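Stedeo Pauses Use of Hand-Held Grippers After Cable Fault

GITINWOOD, 27 January 2022 - Stedeo has stopped all work with its Petunness hand-held grippers after a cable fault made 3 of them lose power during use. No one was hurt.

The fault was first reported in October. A check of 40 grippers found worn wiring where the cable enters the base. In the worst case the bare wire could short and heat the handle.

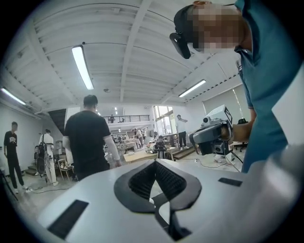

Stedeo has asked customers to unplug their grippers and keep them off charge until a new cable is fitted. Yip, which makes the cable, is sending 200 replacements with a thicker sleeve - these will be fitted free of charge. 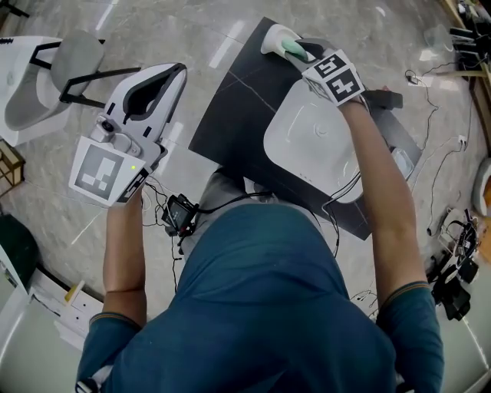

Stedeo is also changing its rules for operators. Sessions will be limited to 49 minutes, and cables must be checked by hand before each one. The black cable running down from the base of the gripper must hang free, with no sharp bend, when the operator reaches forward over a work area such as a sink basin. Loose wires on the floor must be moved out of the way before work starts.

Work will restart at Gitinwood once the new cables have passed testing.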